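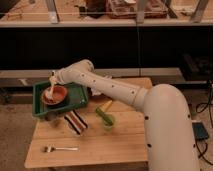
Hekham releases Salazar 2, a motion planner that says when it is guessing

Kitchen-table trials find fewer stalls, some stubborn failures, and no case yet for leaving the arm on its own

July. Hekham has released version 2 of Salazar, its planning and perception software for single robot arms working at tables and benches. The new version is available to existing licence holders from this month. New customers can ask for an evaluation copy, which runs with every feature switched on and no time limit.

Salazar sits between the cameras and the arm controller. It takes a view of the table, decides what the arm can reach and in what order, and hands over a path. Version 1 did this quickly and with great confidence, including on the occasions when it was wrong. Several customers said so, and one of them, the catering training firm Humevau, said so at length and in writing. Most of the work in version 2 comes out of that letter.

"We have all sat through the demo where the arm stirs a bowl and everybody claps," said Edith Marulanda, who leads planning at Hekham. "Stirring a bowl is not hard if you put the bowl in the same place every time. I wanted to know what our software does when the tray has been shoved over and there is a cloth lying in front of it. With version 1 the answer was often that it drove straight on."

What has changed

The main addition is a doubt score. Every step in a plan now carries a figure for how sure the software is about the object it is heading for and the space it has to pass through. Below a level set by the user, the arm stops short and asks. The score is written to the log along with the camera view it was based on, so that an engineer can go back over a bad run and find the step where the trouble began.

The planner also treats a held tool as part of the arm. A spoon in the gripper changes what the arm can hit and how far down it can go, and version 1 handled this with a fixed margin that was too big for shallow bowls and too small for long handles. Version 2 works out the shape of the tool once it has been picked up and plans around that shape. Users who preferred the fixed margin can turn it back on.

Soft items are handled differently too. Folded cloths, paper and the like are now marked as things the arm may brush against but may not push, and the user can change that setting for each job. Hekham does not claim that the software understands cloth. It has been told to be careful near it.

Last, the settings file has been rewritten in plain words. Files from version 1 will load, with a warning beside each entry that has changed its meaning. There are more of these warnings than the company would like.

What the trials showed

Hekham ran 1000 table tasks with version 2 before release. They covered stirring, scooping, picking up cutlery and moving small items from one side of a table to the other. Objects were put down by staff from outside the planning group, who were asked not to be helpful.

Stalls, where the arm stops and cannot say why, fell by almost 20 per cent compared with version 1. The company describes this as worth having and less than it had hoped for. Three kinds of failure remain common enough to name in the release notes: thin metal cutlery lying flat on a pale surface, see-through cups, and anything that hangs over the edge of the table. In all of these the doubt score usually drops as it should. When it does not, the arm may close on nothing or knock the item, and users should plan for that.

"I was against calling it version 2," said Percy Cuadros, who ran the trials. "For my money the planner is a bit better and the logging is a great deal better. If you buy it for the logging you will be happy. If you buy it because you think it can lay a table by itself, please ring me first."

The full trial record, with the failed runs left in, goes out with the software. Hekham has not compared Salazar with other planners and makes no statement about how it would fare against them.

A customer's view

Humevau has had an early copy running on one arm at its training kitchen. Aníbal Quispe, who wrote the original letter, has not withdrawn it.

"It asks me things now, and I like that," he said. "It also asks me too often. On the first morning I spent more time saying yes to it than it would have taken me to stir the pot. We raised the limit and it settled down, but then you wonder what you have stopped it from asking. I will give it until the autumn."

Hekham accepts the point. A default limit is supplied, but the company advises every site to set its own using its own objects and lighting, with a person at the stop button while they do so.

Terms and support

The move to version 2 is free for anyone with a current licence. Version 1 will go on getting fixes for safety faults but no new features. Salazar 2 needs at least one fixed camera with a clear view of the work surface, and two are advised where the forearm is likely to block the first. Arms that work beside people need their own safety assessment, and nothing in this release replaces it.

Cultura, the company's tool for replaying logged runs, has been updated to read the new files and is included at no charge.

Questions about the trial record should go to Percy Cuadros. Press and licence enquiries are handled by Eliécer Usuga at Hekham.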